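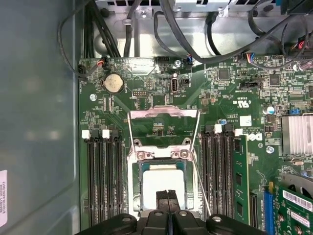
Progress to Jul 10, 2023 – Shipboard Training Records Project

We've had a great couple of months! All 16 training centers can now send course certificates straight to the crew records system, and the last 3 came on in May. Deckhands renewing their basic safety papers used to wait 20 days. Most now get an answer within 3.

Zostadeck has finished the sign-in page, and Pluso is translating the help text – the Tagalog version reads really well. Engine ratings are next, and we're keen to get started.

One item is still open: Michiels has yet to confirm the format for sea-service entries. We've asked for a reply before the next payment request goes in.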